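Snack trays, junk drawers and the four-compartment trick
Posted 2/27/24 in Kitchen Tips

I love a divided tray! If you have one of those with a clear lid sitting in the back of a cupboard, please go dig it out, it can do so much more than hold nuts at the holidays.

Start with a good wipe. Warm water, a drop of dish soap, a soft cloth — and get right into the corners where the dividers meet, that's where salt and sugar hide. A cotton swab works wonders there. Then let it air dry for 20 minutes with the lid off. 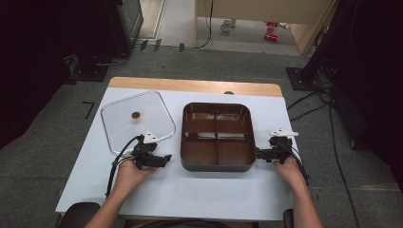

Before you fill it, spread a sheet or an old tablecloth over the table. Crumbs and beads and tiny screws all stay put, and when you're done you just gather up the corners and shake it outside. So easy!

Now for the fun part. Mine has been a tea tray, a sewing kit and a spot for loose change (coins go in one section, keys in the next). For snacks I fill 3 sections and keep the last one for shells and pits. Put the wet things, like olives, in a little cup first.

Lids scratch faster than trays do, so never stack anything gritty on top of a clear one. I slip a paper towel between lid and tray in storage.

Next up in February: 12 ways to use an empty jam jar — I can't wait to show you the one with the string.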